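Home Stories Essays Submit About

The Spare Key

by Rhona Imrie

Murdo Dalgleish had the key to flat 9 for four years before he used it. Thoa Từ had given it to him the week she moved in. She knocked, held it out on a loop of green string, and said she was always locking herself out of places. Then she never did.

He kept it on the hook by the fuse box. When he painted the hall he took the hook down and put it back up an inch higher, and the key went back on it.

They were not friends exactly. She worked nights at the Kurko bakery and he had driven a bus until his knees went, so they met on the stairs around six in the morning, when she was coming up and he was going down for the paper. She said good morning and he said good night. It had been funny once and they kept doing it.

In October she stopped being on the stairs.

He noticed on the second morning. On the third he went down at half past five and read the paper on the bottom step until seven. The man from flat 4 stepped over him with a bicycle and asked if he was all right. 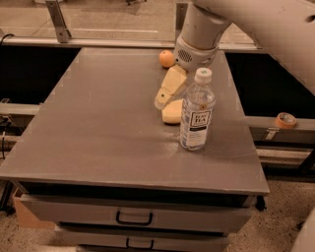 "Have you seen Thoa?" Murdo asked.

"Who?"

"Flat 9."

The man said he didn't think he had ever seen anybody from flat 9, and he went out.

Murdo went up and knocked. He waited and knocked again. There was a flyer sticking out of her letter slot, and he pulled it out and read it. It was for carpet cleaning. He pushed it back in so that it stuck out the same amount.

He called Kirsty Strachan, who had been a dispatcher at the depot and was good at deciding things.

"You have a key," Kirsty said.

"I know I have a key."

"So what do you think it's for?"

"For when she's locked out."

"Murdo, she could be on the floor in there."

He had been trying not to think about the floor. He took the key down. The string had faded on the side that faced the window.

The lock was stiff. He called her name before he had the door all the way open, and again in the hall, and then he stood with his hand on the wall and listened. A refrigerator was running. A faucet somewhere was dripping, a slow drip with a long wait in between.

She was not on the floor. She was not anywhere. The bed was made and the kitchen counter had been wiped. On the back of a chair hung her white work jacket with flour still in the seams of the pocket. He checked the bathroom with his eyes half shut, and it was only a bathroom.

He meant to leave then, but the faucet bothered him. It was the hot one in the kitchen sink, and it needed a washer. He had washers. He went down to his own place and came back with the tin and a wrench, turned off the water under the sink, and had the handle apart when he heard somebody on the landing.
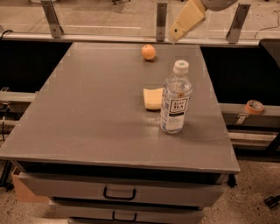 It was a woman of sixty or so with a suitcase, a small one, and a set of keys in her hand. She looked at the wrench.

"I'm from downstairs," Murdo said. "It was dripping."

"Through your ceiling?"

"No. Just dripping."

She put the suitcase down but stayed by the door. She said her name was Soledad Trujillo and she worked with Thoa. Thoa's mother had been taken sick and Thoa had gone straight from her shift to the airport, with her apron rolled up in her purse. Soledad had been asked to pack some clothes and send them on.

"Is the mother all right?"

"Better. Sitting up. She's complaining about the food."

"That's good," Murdo said.

Soledad looked at the sink again, then at him. "Are you the good night man?"

He said he supposed he was.

"She said there was a man with a key. She said if I couldn't get in I should ask him, but she couldn't remember your number, only that you'd be on the stairs."

He finished the faucet while she packed. It took longer than it should have because the first washer was the wrong size. When he turned the water back on they both stood and watched the spout for a minute, and nothing came out of it.

"Should I tell her you fixed it?" Soledad asked.

Murdo thought about it. "Tell her it was the hot one," he said.

He carried the suitcase down for her, one step at a time on account of his knees. Then he went in and hung the key back up by the fuse box, and put the kettle on.

More stories
Five Miles to the Ferry
The Winter Coat
What the Dentist Said
My Brother's Boat

Contact us | Copyright Rhona Imrie, all rights reserved | Back to top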